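How to clear out a hall closet before winter

Did ours in September, took one afternoon. Notes below, quick and in order. Works for any closet where shoes, boots and random boxes end up together.

You need: trash bags, a damp rag, an old toothbrush, masking tape, a marker. Baking soda if it smells.

Step 1. Everything out. All of it, onto the hallway floor. Don't sort while you pull or you'll quit halfway. I tried that two years running in the Vetthorpe house and never saw the back wall.

Step 2. Wipe top to bottom. Shelves first, floor last. Warm water and a drop of dish soap is plenty. Toothbrush for the corners and shelf brackets. Plastic shelves scuff if you use the green scrubby side, so dont. Leave the door open till it's dry.
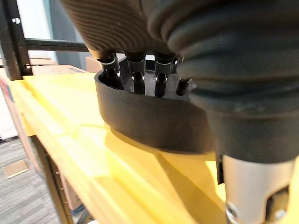 Branwen Mostyn wrote in to say the drying part needs more than an hour if the closet is on an outside wall, hers grew mildew behind the boots at Clilldale two winters in a row until she started leaving it open overnight. Fair. Overnight then, if you can stand the mess in the hall.

Step 3. Three piles. Worn last winter, not worn, don't know what it is. Last pile gets ten minutes max. Tape a note on anything that belongs to somebody else in the house and put it outside their door.

Step 4. Shoes. Knock the dirt off outside. Pull the insoles and let them air, stuff wet boots with newspaper and change the paper once before bed. Anything with a split sole goes, unless you have a cobbler you like. Pairs get tied by the laces. Single shoes get one week to find thier partner.

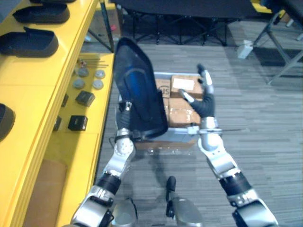 Step 5. Boxes. Ditch the ones that are only holding air. For what stays, small beats big, a big box turns into a junk drawer with a lid. A clear plastic tray with the cardboard boxes stacked in it is the setup I'd go with, because the whole lot slides out in one pull and you can see what's in there. Label the short side, the side facing you. Marker on masking tape, peels off next year.

Step 6. Back in. Heavy stuff low. Daily shoes at the front, dress shoes up top. Hats and gloves at kid height if you have kids. Leave one shelf half empty for whatever turns up in December.

Smell still there? Open dish of baking soda at the back, swap it after a month.

Donation bags go straight in the car. Not by the door. In the car.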